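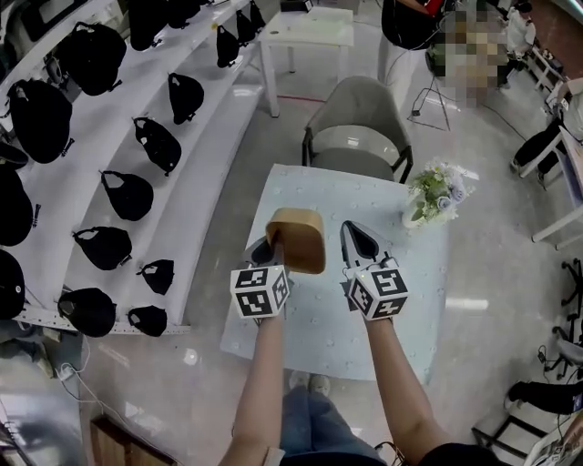
4 min read

Pundville Rocketry and Spaceflight Club
Minutes of the monthly meeting, 2022-08-01

Chair: Areti Balaskas
Minutes: Elin Pumphrey

Opening

The chair opened the meeting once the projector was working. The April minutes were approved with one correction: the engine test described under item 3 was a cold flow test with nitrogen, and no propellant was loaded. The summary on the website still has the old wording and Elin will fix it.

Zevby payload

Areti reported on the Zevby payload, the club's small atmospheric sensor package. The flight unit passed its vibration check on the second try. On the first try a connector on the battery board worked itself free, and it has now been potted and given a strain relief. The radio has been set to transmit at 2 second intervals during ascent and will switch to a slower rate under parachute to save the battery.

There was a long discussion about whether to fly the second pressure sensor. It adds 117 grams with its bracket. Members who worked on the last flight would like it as a check on the first sensor, which read low near apogee. Others pointed out that the bracket moves the center of gravity and the stability numbers would have to be run again. Agreed to run the numbers with and without it and decide by email. Areti will send both results to the members' list.

The ground software now writes its log to disk as it goes. Last time it kept everything in memory and the laptop shut down before the file was saved. Elin asked that the log also record GPS lock status, as this was the first thing people wanted to know after the last flight. Agreed.

Greenberg launch site

The landowner at Greenberg has confirmed we can use the east field again. The conditions are the same as before – vehicles stay on the gravel, the gate is closed behind every car, and no launches if the grass is dry enough for the county to post a fire warning. He has also asked for the pad to be moved farther from the fence line. The new position is 100 feet in from the old one, and the longer igniter cable will reach it.

The altitude waiver application has gone in. No reply yet. If the waiver comes back with a lower ceiling than we asked for, the Zevby flight will go up on the smaller motor, and the flight computer settings will need to be changed to match. Elin has the settings for both motors in the shared folder and asked that people stop renaming the files.
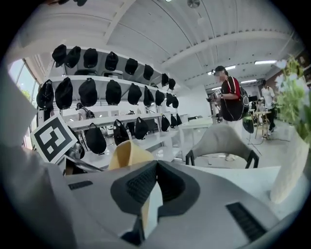 Pleltex recovery system

The Pleltex parachute release was tested on the ground 5 times after the change to the spring. It released every time, but on one test it was noticeably slow. The cause has not been found. Possible reasons raised were grease on the pin, a weak battery, or the shroud lines being packed too tightly. It was agreed not to fly it as the only release. The old pyrotechnic charge will be kept as primary for this flight, with the Pleltex unit as backup.

A question was asked about the wiring, as the two systems would share a switch. Areti said they should not, and there is room on the sled for a second one. She will redraw the wiring diagram before anyone solders anything.

Launch viewing and talk

The library has offered its downstairs room for the public talk on commercial crew flights. The draft slides are too long and spend most of their time on docking. Several members asked for more on launch aborts and how the capsule gets away from the rocket, which is what visitors ask about at launch days. Elin will cut the docking part and send a new version.

Any other business

The vacuum pump is making a noise again. Please do not run it unattended.

The key to the range box has been returned.

Actions

Areti – stability runs with and without the second sensor; new wiring diagram; follow up on the waiver.
Elin – website correction; GPS status in the ground log; revised slides.
Both – repeat the Pleltex ground test with a fresh battery and a clean pin.

The next meeting will be held after the waiver reply is in. Notice will go out on the members' list.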